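Tresthorpe Cardiac Imaging Group
Minutes of the September meeting

Present: Noémi Szalai (chair), Essam Morsy, Ryszard Kurek, Rajkumari Goel (minutes)
Apologies: Adel Ashour
Start: 2:00 p.m.

1. Minutes of the previous meeting
Accepted with one correction. In item 4 the dye concentration was written in the wrong unit. Rajkumari will send the corrected version to all.

2. Zebrafish heart recordings
Essam presented the state of the light-sheet recordings. The group has now 1,115 image stacks from 47 larvae. In 7 larvae the heart moved out of the field during the recording, and Essam proposes to leave them out of the analysis. Ryszard asked if part of these recordings could still be used for the resting heart rate. It was agreed that Essam will look at the first minute of each one and report.

3. Temperature of the chamber
Noémi reminded that the heart rate of the larvae depends strongly on the water temperature. The old heater drifts when the door of the room is open. A new controller from Nolska was ordered, but the delivery date is not confirmed. Until then, the temperature must be written in the log at the start and at the end of each recording.

4. Segmentation software
Ryszard compared the manual outlines of the ventricle with the outlines made by the Misent program. The agreement is good in diastole and less good in systole, where the program often includes a piece of the atrium. He will correct 18 stacks by hand and train the model again. Rajkumari offered to do a second reading of the same stacks without seeing his outlines.

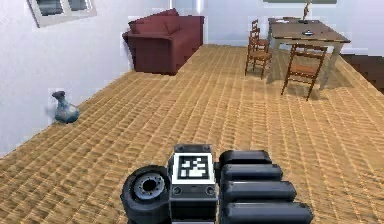
5. Manuscript
The methods section is complete. The introduction is too long and Noémi will shorten it. Adel sent by e-mail his comments on the statistics: he wants a mixed model with the larva as random effect. Essam agrees, Ryszard would like to see both results first. Decision postponed until Adel is present.

6. Microscope time
The MacLeish room is reserved for us in the mornings only. Users who finish early are asked to cancel the rest of their time in the calendar.

7. Any other business
Rajkumari asked who keeps the key of the chemical cabinet. Essam has it and will return it to the office.

The meeting closed at 3:25 p.m.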